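Resource Economy and Class Balance in a Cooperative Role-Playing Game
Project Report, Interactive Media Design
Precious Moodley and Marilou Rivera
Submitted 18 March 2022

1. Background

Prirnungate is a cooperative role-playing game for up to four players, designed by the authors over two semesters. Players choose one of three classes and travel from the town of Pickering to the mines of Prellard, earning a currency called marks. The first version, presented in August, was criticized for allowing one class, the Warden, to collect marks much faster than the others. The present report describes the changes made to the reward system and the results of the second round of playtesting.

2. Method

A total of 39 players took part, of whom 31 completed the full route to Prellard. Each session was limited to 90 minutes. Players were assigned a class by random draw and were asked not to trade items during the first two areas. The game saved a log of every mark earned or spent, together with the ability in use at the time. Players then completed a short written survey.

Sessions that ended early were kept in the survey results but removed from the income tables. This decision was discussed with our advisor, as it may favor more experienced players. 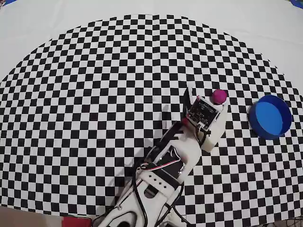
3. Changes to the Reward System

In the first version, marks were awarded to whichever player struck the final blow. The Warden's area attack made this easy, and the Herbalist, a support class, often reached the second area unable to buy basic supplies. Marks are now shared among all players who dealt damage or restored health during the fight.

A second change concerned the Lantern ability. It had previously extended its own duration each time an enemy was defeated, so that in crowded rooms it never ran out. The extension now applies only once per fight – a limit that several testers noticed and disliked.

4. Results

Herbalist players were able to buy the first armor upgrade before leaving Pickering in nearly every completed session. The Warden remained the highest earner, but the gap narrowed in all areas except the Brokisau Marsh, where enemies appear in large groups and fights are short. One Warden player left the marsh with 101 marks, the highest balance recorded at that point in the route.

Survey comments on the shared rewards were mostly favorable. Complaints centered on the Lantern and on the price of travel between areas, which was not changed for this version.

5. Remaining Work

The marsh encounters will be divided into smaller groups, and travel prices will be reviewed. Trading between players was not studied and should be tested separately before the fourth class is added.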